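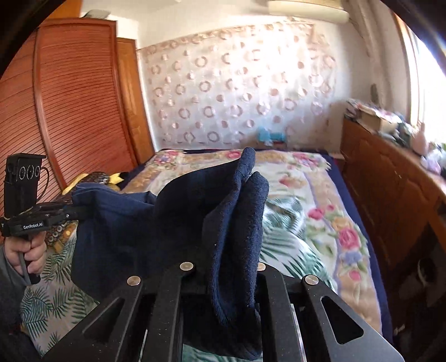 Pivot pins, navy fleecy thing, lint. Thread on keeping these hand grippers in working order.

1/ The sales line is that hand-held grippers need almost no looking after. I've kept a log on our pair since October. 87 entries. Make of that what you will.

2/ Most of it is fluff. Anything with a nap sheds, and it settles on the black arms and works in beside the pins. Dry brush first, then a barely damp cloth. No compressed air — it just drives the stuff further in.

3/ Drostex sells a pin lubricant for this. I tried it on one tool and left the other dry. The oiled one picked up fluff faster and got stiff first. One trial, so not proof, but I've gone back to dry.

4/ The Mendotmont checklist says inspect the pivots every 3000 cycles. Who's counting cycles on a tool you squeeze by hand? I go by time: 53 minutes of folding, then stop and wiggle each arm sideways. Any click, it comes off the job.

5/ Check the cable too. Leave enough slack for the wrist to turn, not so much that it snags a sleeve. I've redone mine 8 times and I'm still not happy with it.

6/ Someone will tell me the Naciri pads fix slipping on heavy cloth. Maybe. Wipe the old pads before you spend the money. Mine gripped fine once they were clean.

7/ Still chasing a bit of play in the left tool. Swapping a pin tonight. If it's the arm and not the pin, I'll be grumpy and I'll post the measurements.

August 19, 2026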